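25 Aug 2022

Spent the whole morning on the spreadsheet again. I keep telling myself it's one more pass and then it goes off, and then I find a cell where I put the shipping in twice (or not at all, which is worse). The money has to be spoken for by the end of September or it goes back in the big pot, so I really do need to stop fiddling with the column widths.

Where things stand: three quotes for grippers. Ninier is the cheapest and the fingers swap out with a couple of screws, but spare pads only come in packs of 40 and I can't see us getting through that many. Silta is the one I want. Softer grip, you can set the force nice and low, and the person on the phone knew what I meant when I said "stems" and didn't try to sell me something for cardboard boxes! It's also the one that blows the budget, of course. Ó Ceallaigh sits in the middle and would throw in a day of setup, but they say 16 weeks for delivery, and that puts us past Christmas.

Then there's all the small stuff I forgot last year. Cable clips. More trays, the clear ones, with lids if they make them. A second mat for the floor. And flowers! I had flowers down as "misc" and they are a real line — about a third of what we spent over the summer was roses. I phoned Nandedley to ask if they'd do us a standing order on seconds, bent stems and so on, and they're thinking it over. If they say yes I can shave enough off to maybe get Silta back in the running.

Went down after lunch to sit by the table for a bit, mostly to get away from the screen.
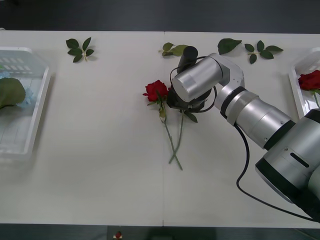
Cut Flower Handling Group · Bench Notes

Roses are such a good argument for spending money. Two long stems crossed over each other, leaves going every which way, and you want the arm to deal with one and leave the other alone. I sat there with my coffee thinking, okay, this is the paragraph I need to write, the one about why a plain gripper isn't enough. Also there was what looked like hydrangea in the left tray, the pale blue, and I haven't budgeted for a single hydrangea. Added a line.

Also wrote "cable!!" on my hand. I want a proper sleeve for it on the next order, so that's another small thing to price.

Tomorrow: call Silta back and ask about the demo unit, ask Ó Ceallaigh if 16 weeks is really 16 weeks, fix the shipping cell. Then send it. Need milk too.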